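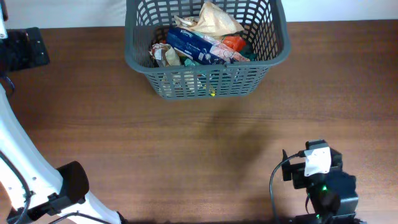 Packing tables at Greton: what changes for us this fall

Tue 8 September

Many of you have asked what is happening at the far end of the packing hall, so I was asked to write something for the newsletter. I work on the snack and pantry line myself, on the early shift, and I will try to explain it as I would explain it to a colleague at the coffee machine.

Since January, Sulatach has had two robot arms in use at one table in Greton. They work as a pair on the mixed orders, the ones where a customer wants a few small packages of different kinds. The goods come in a gray plastic basket, and the arms take them out and put them in the shipping box. From next week there will be a second table of the same kind, and this is why the schedule on the wall looks different.

First, the question I hear most. No person on our shift loses the job with the second table. We are 17 on the early shift and we will be 17 in the winter also. What does change is how the day is divided. Until now each of us stood at one table for the whole shift. With the new schedule we change place every two hours, and one of the places is the robot tables. The person there brings full baskets, takes away the finished boxes, and helps when the arms stop.

They do stop. I want to be fair about this, because in spring some people expected a machine that never waits. Soft packages are the difficult ones. A box of tea has six flat sides and the gripper can hold it in many ways. A crinkled bag has no clear side at all, and when it lies half under another bag, the arms sometimes try three times and then call for help. In the beginning this happened so often that the person at the table was more tired than before. Now it is better. In the last full week of August the table packed 600 mixed orders and called for help 32 times. A good hand packer is still faster with a full basket of bags, and I say this with some pride.

For my own back and wrists, I must admit, the change is welcome. The mixed orders are the ones where we bend over the basket and search in it all day. Several colleagues had pain in the hand from this, and it was one of the reasons the works group asked for the second table. On the days when I have two hours at the robot table, I feel the difference in the evening.

There are also things I like less. It is quieter there, and you stand alone. At the old tables we talk across the belt, and the shift goes faster. We have asked that the second table stands beside the first one, so that two people can be there at the same time, and this was accepted. We also asked that the number of stops is not used to judge the person who happens to be standing there. The management has agreed to this in writing, and the paper hangs beside the schedule.

Some practical points for everybody who will be on the rotation:

Training takes 25 minutes and is done in paid time, at the table, with a colleague who already knows it. Please put your name on the list at the shift office, also if you only want to look.

Do not fill the basket above the rim. The arms can work with a loose pile, but bags that hang over the side fall on the table and then the work stops.

Never reach into the basket while the arms are switched on for work, even when they stand still and you can see what the problem is. Press the stop button first – it takes one second. This is the rule I find most difficult myself, because after so many years the hand goes by itself.

Glass jars and everything from the cold room stay at the hand tables. They don't go in the gray baskets.

If a package is torn when it comes out, put it on the shelf marked Castaño and write the time on the card. This is for the Castaño trial, where we look at which kinds of packages suffer most in the grip. The cards have helped a lot already, so thank you to all who fill them in, also when it is busy.

Colleagues from our Flivholm site will visit next week to see the tables, because they may get one too. They want to speak with packers and not only with the technicians. If they stop at your place, please tell them the good and the bad.

Questions about the rotation go to the shift office before the end of the week. If you have a medical reason to stay at one place, or to stay away from one, say it there, and you will not need to explain it in front of the others.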